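Toy swap update – May

Quick one, running late as usual. Swap is back at the Flitlow hall, doors at 10. Bring clean toys, all peices in a bag, your name on the bag. No plush this time – we still have two bins left from the winter. 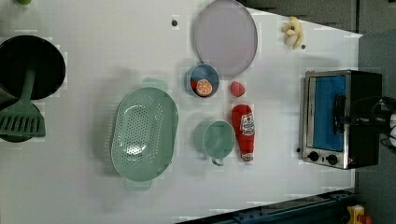 Drop-off is Friday after school, side door. Lejla Zupan has the key. Labels go on the bottom please, not the front. Kitchen sets go fastest so keep them together – a mint-green colander on its own gets passed over, put it with the frying pan and plate and it's gone. Puzzles only if complete.

Tables are 60 inches, one per family, share if you can. Need two more people for set up, tell Cameron Pollock. Parking on Stöcker side only, the front lot is beeing repaved.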